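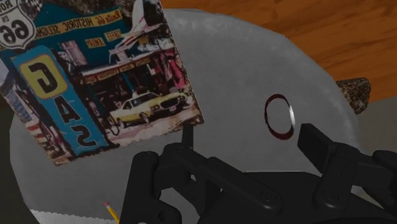
Simulated gripper view: postcard and red ring on a grey, seat-like surface.

Software Engineer, Grasp Planning and Simulation
Gravia, Fostgate site
Full time, permanent. Reports to Ghazala Kazmi, head of manipulation software.

The role
Gravia writes planning and control software for two-finger grippers working on mixed household objects. The post covers the planner, the simulator it is tested in, and the tools that connect them. Thin and flat items are the current priority. A card or a narrow ring lying on a soft surface gives the planner very little height to work with, and our contact model handles both badly.

The test set holds 2,582 rendered scenes. Each planner build is run against all of them overnight, and the results are reviewed the next morning by whoever made the change.

Duties
Maintain the grasp planner (C++) and its Python bindings.
Improve contact and friction handling for flexible surfaces in Beneš, our in-house simulator.
Extend Ollow, the replay tool used to step through failed grasps.
Reduce planning time in cluttered scenes. The present limit is 4,000 candidate grasps per query.
Write regression tests for every fault closed.

Essential
At least 3 years of professional C++ on Linux.
Working knowledge of rigid-body dynamics, collision checking and motion planning.
Experience of debugging code where simulated and measured results disagree.
Clear written English. Design notes are read by other teams.

Desirable
Pose estimation from wrist-mounted cameras, including partly hidden objects.
GPU rendering or synthetic image generation.
Real-time control.

Working pattern
Fostgate is the base for the post. Up to 2 days a week may be worked from home once probation is passed. There is an out-of-hours rota for the build servers, paid separately. The start date is June, or later by agreement.

How to apply
Send a CV and one page on a planning or simulation fault you traced to its cause. Code samples are optional. Interviews include a paired debugging session on a recorded planner failure. Applications close on 02/04/2025.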